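About Arkora

Arkora is an independent website covering tax law, public spending and the way government orders move from draft to print. We report on what ministries publish, what parliament votes on and what the courts say afterward.

Who we are

The site was started by Sowmya Warrier and Subbarao Pinto, who had worked together on a parliamentary desk and wanted more room for committee reports and budget papers than a daily paper could give them. Sowmya is the editor. Subbarao Pinto covers the legislature and keeps our record of votes.

Chin-lung Chuang runs the document archive. It holds 4000 bills, notices and audit reports, all searchable by ministry and by subject. Sreekumar Rai writes on customs duties and excise. Subbarao Sastry edits the Drever Letter, our email for subscribers, which goes out when parliament is sitting.

We have four full-time staff and 19 regular contributors. Contributors are paid per article, and the rates are listed on the Write for Us page.

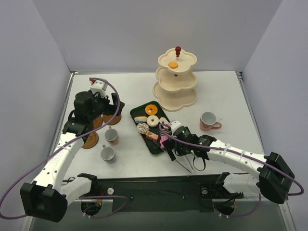 Toy pastries and a three-tier cake stand

What we publish

Most of our work falls under news, explainers and the archive. News stories are short and link to the source document wherever one is public. Explainers are longer and are updated when the law changes, with the date of the last change at the top. We do not endorse parties or candidates. Opinion pieces are labeled and are kept in their own section.

How we are paid for

Reader subscriptions cover most of our costs. The rest comes from training sessions on reading budget papers, which we run for local newsrooms under the name Kourkoulas. We do not take money from political parties, ministries or anyone holding elected office. Our accounts are posted every April.

Corrections

If we get something wrong, we fix the article and add a note saying what was changed. Corrections go to the editor first. A reply from a person or office named in a story is published in full if it is under a page, and linked if it is longer.

Contact

Use the form on the Contact page for news tips, archive requests and billing questions. Please put the bill or notice number in the subject line if you have it.

This page was last updated on Sunday, March 14, 2021.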